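The Slow Business of Showing a Machine How

At the Adstead works, on the upper floor of what used to be a seed warehouse, teaching starts at eight in the morning and stops when the operators' hands get tired. The work is plain to describe. A person moves a robot arm through a task from beginning to end, the system stores the joint positions and the views from its cameras, and the person puts everything back and does it again. One pass is called an episode. A good operator on a simple task can finish 60 in a shift.

The arm's own software contains no instructions for the tasks. What it will later do is worked out from the episodes by a learning system, which looks for the link between what the cameras showed and what the operator did next. If the episodes are poor, the result is poor, and no amount of computing time afterwards puts it right. For this reason most of the effort at Adstead goes into the recording.

Gadisa Woldemariam runs the recording floor. He came from machine-tool setting and still keeps his notes in a hardback ledger, one line per episode, with a column for remarks. The remarks are short: "slow approach", "second grasp", "stopped, cable". An episode with a second grasp is kept. One where the operator stopped to think is usually thrown out, as the system can't tell a pause with a purpose from a pause without one, and tends to learn both.

The current project, Tultow, covers the handling of small parts at close range. Its first set held 142 episodes and was judged too tidy. Every part had been started from nearly the same spot, in the same light, by the same operator. The trained system did well on that spot and badly a hand's width away from it. The second set was planned on paper first. Starting positions were drawn from a table of random numbers, the blinds were raised or lowered between blocks, and three operators took turns.

Changing operators brought its own trouble. People have habits. One comes down on a part from directly above, another slides in from the side, and a system trained on the mixture may try to average the two and arrive somewhere in between, where there is nothing to grip. Newer methods cope with this better than older ones, since they can hold several ways of doing a thing without blending them. Woldemariam still prefers to agree a common approach for the first block and let the operators drift apart later.

The wrist camera matters more than its size suggests. A fixed camera across the room gives the layout, but in the last few centimetres the arm often blocks its own work, and the only useful view comes from close to the gripper. It is an awkward view. Parts of the machine fill much of it, nearby surfaces blur, and the shadow of the tool falls on whatever lies underneath. The learning system gets all of this as it comes. Early on, the team tried masking out the machine's own parts, then gave it up: where the fingers sit in relation to the object turned out to be most of what the system needed.

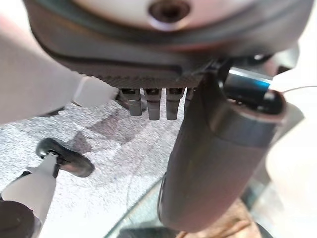 Tilahun would like to see far fewer episodes and much more care over each one, and argues that a floor which counts its output by the shift will sooner or later start recording for the count. A set of 60 well-chosen passes, on this view, should beat one several times larger in which half the passes repeat each other.

There is support for that in the ledger. When near-identical episodes were dropped from the second Tultow set, the trained system lost nothing that the team could measure, and training finished sooner. Choosing which ones to drop took longer than recording them had. It was done by eye, on two screens, with the fixed view on the left and the wrist view on the right.

Storage is handled by Vendora, a small firm on the same site, which checks that the camera streams and the joint readings carry matching times. A drift of a few hundredths of a second is enough to spoil a grasp - the system learns to close its fingers before they reach the part. The check is run overnight, and a list of rejected episodes is on the desk by the time the first operator arrives.

A third set is due to begin in September. It will include deliberate mistakes, with the operator starting from a bad grasp and recovering from it, and the ledger has been ruled with an extra column for them.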